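第三章 夹爪上手:先从一瓶水开始

前两章把底座和线都弄好了,这章终于可以让夹爪碰东西啦。我写这份 Skusever 双臂套件指南的时候,自己就是拿矿泉水瓶练的手,便宜、好买、捏坏了也不心疼。你照着做就行,第一次大概会手忙脚乱,正常。

3.1 开始之前

先确认控制盒上的固件是 2,117 版或更新的版本,旧版没有“软闭合”这个选项,后面第 5 步会找不到菜单。升级方法在第二章末尾,我就不再抄一遍了。

桌面收拾一下,选哑光或者浅色的都可以。我这张是白的,腕部相机看得挺清楚,就是透明塑料反光多,瓶肩那几道亮条经常被识别成边缘。如果你也碰到这个问题,把灯往侧面挪一点再试。

注意:瓶盖一定要拧紧!控制盒别放在桌子下面,洒一次你就懂了。

3.2 放瓶子,看画面

1. 打开 Ansah 控制软件,进“手动”页,把速度调到 9。默认值是 30,新手真的别用默认值,我第一次就是这么把瓶子怼翻的。

2. 把瓶子立在两臂都够得着的地方,标签朝哪边都行。不过我喜欢让带图案的那一面对着腕部相机,花纹多,软件跟踪起来稳一些。

3. 点“腕部视图”,慢慢把夹爪降到瓶底附近,两根手指一左一右张开,瓶子在中间偏前的位置。画面是歪的也没关系,相机装在手腕上,手腕一转它就跟着转,千万别为了把画面“扶正”去拆相机支架(我拆过,重新标定花了一下午)。

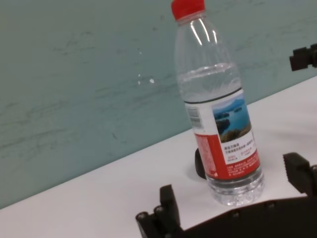
腕部视图:红盖水瓶在夹爪前方,画面倾斜属正常

有个小提醒,腕部视图里瓶子看着会比实际近。判断距离的时候多看瓶底和夹爪之间露出来的桌面,比盯着瓶盖靠谱多了。

3.3 换到胸前视角核对

4. 腕部视图看顺了以后,切到“胸前视图”再核对一遍。这个视角不跟着手腕转,瓶子是直的,能看出夹爪是从哪个方向伸过来的,离旁边的东西还有多远。我桌上瓶子后面还有个蓝色圆顶的东西,从腕部看只剩一小截黑边,切到胸前才看得出它有个蓝顶。右臂要是直接往左推,先碰到谁还真不好说,所以我都是先停住,两个视图来回看几遍再动。

顺便看一眼黑色线缆:绕弯可以,绷直不行。绷直了就把手臂退回来,松一松固定扣再继续。

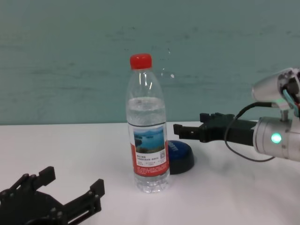 3.4 对中和闭合

5. 回到腕部视图,在“夹爪”菜单里勾上“软闭合”,力度填 280。装满水的瓶子硬一点,空瓶子软,同样的力度捏下去差别很大,换瓶子记得重新试。

6. 用方向键左右微调,让瓶底落在两指之间的空当里,再往前送一点点。掌板前沿别顶到瓶底,一顶瓶子就往后滑,滑了又得从第 3 步来过。

7. 点一下“闭合”,手别离开急停。两根手指应该差不多同时碰到瓶身;如果一边先碰到,瓶子会被推歪,松开,往先碰到的那一侧挪一点,再来。

8. 夹稳之后抬起一指宽的高度,停三秒,再放下。别急着拎到半空炫耀哈。

小窍门:标签那一段比光瓶身涩,夹在标签上不容易打滑。但标签要是起了边就换一瓶,指尖的细齿会把翘起来的地方勾住。
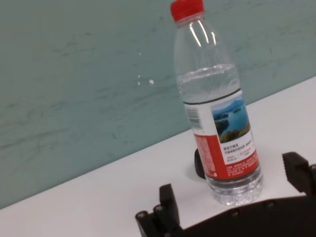 3.5 常见问题

夹爪不动,软件也没报错:多半是急停没复位,顺时针拧一下让它弹起来。

腕部视图发灰、发糊:擦镜头。我用的是眼镜布,Hinside 的配件包里也有一块,压在说明卡下面,很容易漏掉。

夹起来就往下滑:先擦指尖,再每次加一点力度,别一口气加到顶。捏到瓶身咔咔响就说明过了,退回来。

以上都试过还是不行,就在软件里点“导出日志”,连同当时的腕部视图截图一起发给 Grutcombe 售后。截图别裁,裁掉了夹爪那部分,他们还得回头再问你要一张。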